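October, started 9:40 in the morning

Continuing with the Hex engine. Yesterday's build of Lillow is still losing too often when it plays second and the opponent opens near the short diagonal. The 11x11 results looked fine, so I moved everything to 13x13 and left the match runner going overnight against Brudus. Same time control as last week, swap rule on, no opening book on either side.

The run finished 800 games. Lillow won a bit more than half of them overall, but the split is bad. As first player after a declined swap it does well. As second player after declining the swap itself it loses far more than it should, which points at the swap decision and the play right after it.

Checked the swap table first. It was copied over from the 11x11 work and scaled by hand, which I had forgotten. Several cells on the second row are marked "don't swap" when they should be swapped on the larger board. I fixed the ones I was sure of and marked the rest as unknown, so the engine now runs a short search for those before deciding. It costs a few seconds on move two. Acceptable for testing, probably not for the Wumero server, where the clock is short.

Then I went through the losses by hand. I only looked at games where Lillow's own evaluation was above 80 percent at some point and it still lost. There were 17. Most of them have the same shape:

- Lillow has a chain heading for its edge and counts a fourth row ladder escape as connected
- Brudus plays an intrusion into the edge template first, with tempo
- Lillow answers locally, on the wrong side, and the escape no longer works
- evaluation stays high for another four or five moves, then drops all at once

So the edge template is being treated as safe even after the space it needs has been taken. The template itself is stored correctly. I printed the carrier cells and compared them with my paper copy, and they match. The problem is in the overlap check. When two templates share a cell, the code should refuse to count both. It does refuse for bridges. For edge templates it compares only the top stone, not the whole carrier.

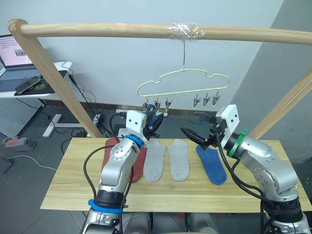
*Tavares*

Rewrote the overlap check after lunch. It now compares full carriers as bitsets, for bridges and edge templates alike. Slower per node, as expected, but the search was wasting so much time on lines that were already dead that the node count needed for the same move went down on most test positions. Have not timed it properly yet.

Replayed the lost games from the point just before the intrusion. In all but 2 of them Lillow now either answers on the correct side or plays elsewhere with a real threat. The two that still fail are different. In the first, the ladder runs into the acute corner and there is an escape made from a pair of stones that are not connected to each other, only to the edge. We have no rule for that. In the second I can't find a win for Lillow at all, so the early evaluation was just wrong and the position may be lost from before the midgame. I saved both under `positions/corner` with notes.

Other things, while I remember:

1. The match runner still counts a timeout as a normal loss. Should be a separate column.
2. The log prints coordinates with the letter first, the viewer wants them with the number first. I keep getting mirrored positions and it cost me most of an hour today.
3. Dead cell fill is turned off in the current config. I turned it off to chase the crash in September and never turned it back on.

Turned dead cell fill on again at 4:15 and ran the short suite. No crash. One test position changes its best move, from e9 to f8, and both win according to the solver, so I updated the expected result to accept either.

Started a new overnight run with the same settings as before, so that the numbers can be compared – only the swap table, the overlap check and the fill are different. I know that is three changes in one run. If the result is odd I'll split them up and run each alone.

Next: timing for the new check, then the ladder rule for unconnected pairs. Leave the machine on, please.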